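Week 4: Reading the author bio

Course notes for the unit on small presses and the literary marketplace. Read these alongside the Gosling anthology, contributors' notes included. Most of you skip them. Don't this week.

The contributor's note presents itself as information. I would treat it as advertising until shown otherwise. It is nearly always written by the author in the third person, then trimmed by an editor who has no time to check it. When a note says a writer's stories "have appeared widely", ask where. When it says a book was "recognized" by a prize, find out whether that means it won, made a shortlist, or was mailed in with an entry fee.

Longlists deserve particular suspicion. Suppose a prize takes 1000 entries and publishes a longlist of nine. The other 991 writers have paid for the privilege of making those nine look good. I don't say the nine are bad. I say the number tells us about the prize's arithmetic and very little about the sentences.

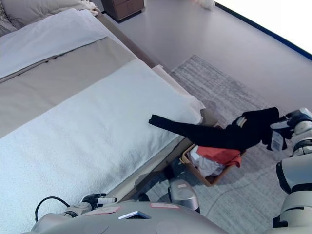
The domestic detail is the other standard move. "She lives in Hamilton with two cats and a great deal of laundry." It is meant to make the author approachable, and it has been done so often that it now reads like a form being filled in. Compare the notes in the Clanwood chapbook series with those in the Livar quarterly. Clanwood prints the town and the previous titles and stops. Livar allows 162 words, and almost every contributor uses all of them. I am not convinced the longer notes tell you more.

What about blurbs? Same problem, with friends involved. Before you quote one in an essay, check whether the person praising the book shares its publisher, its editor or its acknowledgements page. The Farkuvwood first-fiction list is a good place to practise, as its authors blurb each other in a fairly tidy circle.

For tutorial: bring one contributor's note and mark each claim as checkable, partly checkable or decoration. Then check the checkable ones. Library databases are fine, the publisher's own website is not. Students in 3025 should also write a paragraph on what the note leaves out.

Essay topics go up in July. "Prizes are good for literature" is not a thesis, and neither is the opposite.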